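Drergate butcher wins right to keep selling steak in a shop licensed for cheese

Food and Drink | November

A long-running dispute over what may be sold from a narrow shopfront in Drergate ended this week with a ruling that both sides have claimed as a victory, which suggests the ruling was not very clear.

The shop, Bermúdez, has sold beef on the bone since the spring. The lease, drawn up for a previous tenant, says the premises are to be used for "cheese and allied goods". The landlord, Lurnance Estates, took the view that a rib of beef is not allied to cheese. Ezequiel Esquivel, who runs the shop, took the view that anyone who has eaten a cheeseburger would disagree.

Matters came to a head in the summer, when Lurnance sent a letter asking him to stop. He put the letter in the window, next to the price list. Trade went up. A second letter asked him to take down the first letter, and that went in the window as well.

The local licensing panel met to hear the case in a room above the library, starting at 10am and finishing well after the car park had closed. It received 300 written comments from residents. Only 13 of them mentioned the lease. The rest dealt with parking, the bins behind the bakery, the closure of the fish counter at the supermarket and, in one instance, a neighbour's hedge. The panel thanked everyone for their interest.

Puspita Wijaya, speaking for Lurnance, told the hearing that her firm had nothing against meat. "We simply want words in a lease to mean something," she said. "If cheese can mean steak, I would like to know what rent can mean." Mr Esquivel replied that he knew exactly what rent could mean, as it had gone up 3 times.

Much of the afternoon was taken up with the word "allied". Lurnance argued for crackers, chutney and possibly grapes. Mr Esquivel's side argued for anything that might turn up on the same table. The panel chair asked if this would include the table. There was a short break. 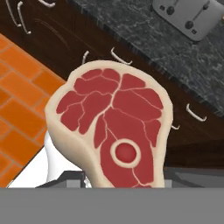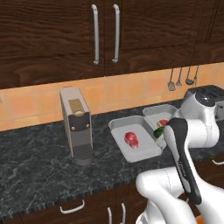 Steak on the bone, top, and a kitchen with dark wood cupboards and orange tiles. Computer-generated pictures

In the end the panel decided that beef may be sold from the shop provided that cheese is sold there too, and that the cheese is "displayed with reasonable prominence". It did not say how much cheese, or what would count as prominent. Mr Esquivel has since put a single wedge of cheddar in the window on a cake stand, under a lamp. The letters have been moved along to make room.

Lurnance said it was pleased that the principle of cheese had been upheld. It has been ordered to pay its own costs, and has asked whether the panel would look again at that part.

The decision matters beyond one shop. Momico, the traders' group that covers Drergate and the streets behind the station, says 50 of its members have leases that describe a business nobody has run for years. A phone repair stall is officially a milliner's. The nail bar on the corner is allowed to mend saddles, and the dentist above it would be within his rights to open a coal merchant's – though he has said he has no plans.

Momico wants landlords to bring the wording up to date without charging for it. Lurnance, which owns several of the buildings, has offered to do the first half of that.

Customers outside Bermúdez seemed glad the matter was settled, if a little unsure what the matter had been. One man had come in the belief that the shop was closing and there would be a sale. Told that it was staying open at the usual prices, he said that was good news, and went home without buying anything. Another bought two sirloins and asked after the cheddar, and was told it was not for sale at the moment as it was needed for the display.

Ms Wijaya has written to the panel to ask whether cheese that cannot be bought is being sold. A reply is expected before the new year. Mr Esquivel says he has kept a space in the window for it.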